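Clear the Table Before You Wash Anything

Most advice about cleaning up after a meal begins at the sink. I think it should begin at the table, and I think the most useful thing you can own for the job is a tray.

I came to this view when I was running the lunch room at Prosov, where more than 40 people ate in shifts between noon and half past one. There was plenty of washing-up space and we still had a mess every day. People carried one plate to the sink, left the chopsticks behind, came back for a bowl and forgot the napkin. The next person sat down to somebody else's crumbs.

We tried signs, which did nothing. Then we put out round trays and an open plastic box for rubbish, and asked people to leave their dishes on the tray and put their rubbish in the box. It took about a week to catch on.
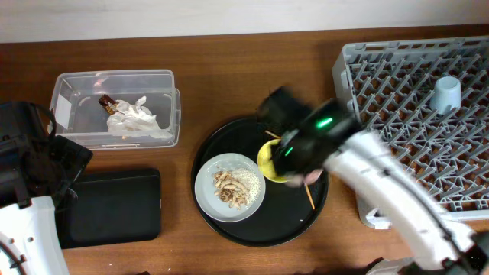 Dishes and chopsticks on the round tray, crumpled tissue or napkin in the clear box.

The box matters as much as the tray. A bin across the room is too far away for a paper napkin, and the napkin ends up under the rim of a plate or stuck to the bottom of a bowl. Put an open container within arm's reach and it gets used. I prefer a clear one so that you can see when it needs emptying, and I would leave the lid in the cupboard.

Leftover food is where I disagree with my old colleagues at Vlachopoulos, who wanted every plate scraped at the table. I would leave a small heap of rice where it is and carry the plate off as it stands. Scraping at the table spreads grains over the wood, and you then have 2 surfaces to clean.

The usual objection is that trays take up room. They do. A large round one fills a good part of a small table, and at home I own only two for that reason. They stand on edge beside the fridge and come out at supper. I still find that easier than four or five walks to the kitchen with my hands full.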